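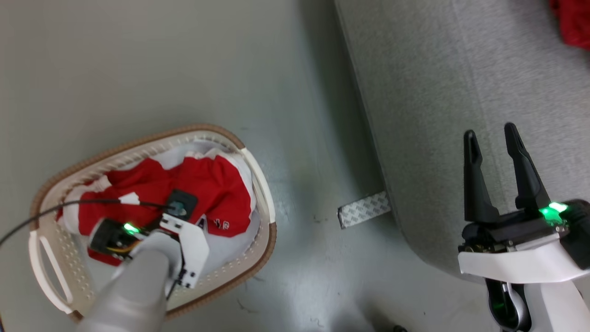
Laundry sorting

Laundry sorting is the practice of dividing dirty clothes and household cloth into groups before washing. It is usually done by color, by fabric, by how dirty a thing is, or by whose turn it is to care. The practice is taught at home, mostly by shouting, and few people can say when they learned it.

History

For as long as washing was done by hand, sorting was a matter of fuel and labor. Water had to be carried and heated, so a single tub was used for several batches in order, starting with table linen and ending with whatever had been worn near animals. The order mattered more than the groups. A household that put the work clothes in first had, in effect, decided to own brown tablecloths.

Unstable dyes made matters worse. Many early reds and blues came off in warm water and settled on anything pale nearby. Household manuals suggested salt, vinegar or prayer, and disagreed about the amounts of the first two.

The home washing machine removed most of the carrying but kept the piles. With several cycles on offer, people were now expected to match each pile to a setting, and a large number responded by choosing one setting and staying loyal to it for life.

Common methods

By color. The best known system uses three piles: whites, lights and darks. Its weak point is the striped shirt, which belongs to all three. Red is often given a pile of its own, at least in homes that have had an accident.

By fabric. Towels are kept away from thin knits because they are heavy when wet and shed lint. Wool and silk are set aside for a gentle wash that may take place weeks later, or in the next home.

By soil. Kitchen cloths, sports clothes and anything muddy are washed apart from the rest. Hospitals and hotels sort this way first and think about color afterward.

By person. Each member of the household gets a basket. The method is popular with parents of teenagers and produces many small loads, some of them very old.

Color transfer

Dye that leaves one item and lands on another is called bleeding, and the result is nearly always pink. Hot water, long soaking and a new garment raise the risk. The usual test is to dampen a hidden seam and press it with a white cloth. If the cloth picks up color, the garment is washed alone until it stops. Items that have already turned should be washed again before drying, as heat from a dryer can make the stain harder to remove.

The Hiltenell survey

In a survey of 948 adults in the town of Hiltenell, Vilja Laitinen and Nayara Lins found that 387 did not sort at all. Most of this group described their results as fine. Laitinen and Lins also asked to see the results, and their report, dated July 18, 2023, uses the word "gray" more often than is usual in the field.

Rónán Nic Aodha has argued that the survey proves little, as the town's water is hard and dulls everything equally. The authors answered him in October with a longer report, which he has not said he read.

Disputes

There is no agreement on jeans. Lucimara Godoy's handbook for laundry workers places them with darks for the first nine washes and with anything at all after that. Rogério Lacerda holds that they should be washed twice a year, and is cited mainly by people who already wanted to hear it.

Socks are dealt with elsewhere.

See also: Clothesline; Fabric care symbols; Lint; Sock, single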